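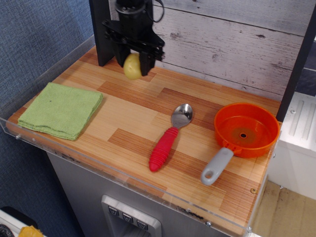
Last changed: 2026-02-18

Equipment plan and budget for the kitchen manipulation bench
Li-hua Cheung and Signe Öberg

1. Scope

The report covers what we need to buy to run the tabletop bench through the end of June, what we can keep using, and what we decided to leave out. The control software is handled in a separate report. The bench itself is a toy kitchen unit with a wood-pattern countertop, and the arm budget was closed before we joined the project, so the arm is treated as fixed.

2. Current setup

The tasks use small household props: a yellow potato-shaped object, a spoon with a red ribbed handle, an orange toy frying pan and a folded light green towel. Objects are grasped with a two-finger gripper. A clear acrylic guard runs along the front and left of the counter and is held by small screws. The front edge of the counter has dark scuffs. They do not affect the work, and replacing the countertop is not in the plan.

The gripper cable forms a free loop at the upper side of the gripper body. We want a strain relief on it before the longer runs start.

3. Requirements

3.1 Fingers. The replacement fingers must fit the existing mounting brackets without an adapter. An adapter adds length below the gripper body and reduces clearance over the pan rim. Finger pads must be replaceable separately from the fingers.

3.2 Props. Each prop needs a spare of the same model. Mixing models within one task made our early results hard to compare, in particular for the spoon, where handle thickness changes the grasp width.

3.3 Guard. The acrylic must be removable with one hand tool. Spare screws are to be stored with the bench.

3.4 Lead time. Anything that takes longer than 24 days to arrive is excluded.

4. Suppliers compared

Ornow sells a finger set with bonded pads. The price is the lowest of the three, but a worn pad means a new finger, so it fails 3.1. We kept the quote for reference.

Flenora sells fingers and pads separately. The bolt pattern matches ours according to their drawing. We have not yet checked it against the part. Delivery is inside the limit.

Duman offers a complete gripper with a wider stroke. It would handle a thicker towel stack, but it needs a new mount and a new cable, and neither is included in the quote.

Selected: Flenora, on condition that one finger is ordered first and test fitted.

5. Budget

All amounts in dollars, shipping included.

Fingers and pads: 450
Spare props, one full set: 300
Acrylic, screws, cable strain relief: 300
Total: 1,050

The prop line looks high for toys. Most of it is the pan, which is sold only as part of a larger play set. Luvitz lists a single pan at a lower price, but the handle is a different shape and the item fails 3.2.

No reserve is included. If the test fit fails, the finger line goes back to the supplier comparison and the other two lines are not affected.

6. Order of work

Step 1. Order one finger. Measure the bolt pattern and closed width on arrival.
Step 2. Order the prop set at the same time, as it does not depend on step 1.
Step 3. Fit the strain relief and run the arm slowly to all four corners of the counter, watching the cable.
Step 4. Order the remaining fingers and pads.
Step 5. Replace the acrylic only if it cracks or clouds. The sheet can stay in storage until then.

7. Open points

Towel wear has not been measured. The edges of the folded towel are slightly frayed, and we do not know how much fraying changes the grasp. Signe will log towel condition at the start of each run.

Storage for the spare props is not assigned. Li-hua has asked for one shelf in the lab cabinet.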